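FOR IMMEDIATE RELEASE

June 1, 2022

# Cirnero Publishes Results of Office and Household Chore Trial

**Two-armed robots handle some everyday jobs, but most still need a person nearby**

Cirnero today published the results of a trial that asked a simple question: can a general-purpose robot do ordinary chores in a home, a shop or an office without someone standing by? For most of the jobs tested, the answer is still no. For a few, it is yes.

The trial started in April and was carried out with Clomuvetti, which supplied the control software. It covered 13 chores picked by people who do them for a living, including cleaners, shop clerks and office staff. Among them were wiping a counter, restocking a low shelf, folding towels, emptying a wastebasket, and opening a cabinet to put files away. Each chore was tried 30 times, for a total of 390 attempts. A further 10 attempts were used to check the scoring, bringing the number of recorded runs to 400.

A chore was counted as "ready" only if the robot finished it in at least 27 of its 30 tries with no help and no damage to the item or the furniture. Under that rule, 2 chores passed: wiping a clear counter and moving boxed goods from a cart to an open shelf at waist height.

"We set the bar where a store manager would set it," said Shuzhen Jin, who led the trial for Cirnero. "If a clerk dropped every fifth item, you would not say the shelf was getting stocked. We applied the same standard to the machine."

Towel folding had the lowest score. The robots could pick up a towel and make a first fold, but the second fold was often crooked, and the robots did not always notice. Emptying a wastebasket went well until the bag had to be replaced.

Filing and cabinet work fell in the middle. Opening a door was usually not the problem. Reaching inside was harder, especially when a shelf sat close above or below the hand, or when an open door took up the space an elbow needed. Flat, heavy items such as binders were also difficult to pick up when they were lying down, as there is little room to get a finger under the edge.

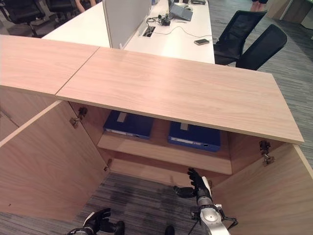
Speed was recorded but did not count toward the score. In nearly every chore the robots were slower than a person. Cirnero does not see that as the main obstacle, as many of these jobs can be done after closing time. The larger concern is recovery. When something slipped or a door swung partly shut, a person corrected it without thinking. The robots often stopped and waited.

"People ask me when they can have one at home," said Vilém Čierny, head of software at Clomuvetti. "I tell them I would put one in a stockroom today for the two jobs it passed. I would not leave it alone in my kitchen."

Both companies said the next round of work will focus on tight spaces and on what a robot should do after a failed grasp. The Clomuvetti software release used in the trial, called Alley, will be updated before that round begins. Sipos, a chain of housewares stores, has agreed to provide a stockroom and a sales floor for testing outside regular hours. Staff there will choose the chores and do the scoring.

The full results, including the scoring rules and a list of every failed attempt by type, are available from Cirnero on request at no charge. Stores, offices and cleaning firms that would like to suggest a chore for the next round may write to the trial team. Suggestions should state where the job is done, what is handled, and what would count as a job done properly.

**About Cirnero**

Cirnero tests and integrates robots for use in shops, offices and homes. It does not manufacture robots.

**About Clomuvetti**

Clomuvetti develops control software for two-armed robots.

**Press contact:** Cirnero Media Office

###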